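Ripping Your Live Albums with Cikmont

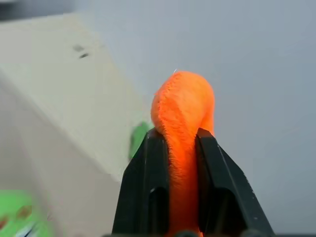

Live records are the best reason to own this program! A studio album forgives a tiny gap between tracks, but a concert doesn't, and Cikmont was built by people who wince when the applause drops out before the encore. Set it up once as shown in this section and every show you own will play straight through.

Before you start, update to the June 2022 release. Older versions skip step 4.

1. Put disc one in the drive and wait for the track list to fill in.

2. Open Settings, then Ripping, and turn on Join Tracks. The little chain symbol next to the track list goes green.

3. Type the album title once, in the Set box, and leave the disc number to Cikmont. Two-disc and three-disc concerts then sit together in your library (so much nicer than scrolling for the second half).

4. Choose Read Offset and click Detect. This takes up to 20 seconds.

5. Click Rip. When the tray opens, put in the next disc and click Continue.

Note: Guest players go in the Guests field, separated by semicolons. Fill it in! Searching for one fiddle player and finding every stage they ever walked onto is a joy.

Note: If talking between songs has its own track, mark it as Speech. Shuffle will leave it out, and full-album play will keep it in.

Caution: Do not turn on Level Volume for concert sets. It treats each track separately, so the crowd gets louder and softer at every join.

Caution: Keep 800 MB free on your drive for each disc. A rip that runs out of room has to be started again from track one.

Thanks to Rosalinda Dizon and Jhun Bautista, who tested the joins on 194 live albums and sent in wonderful notes on all of them.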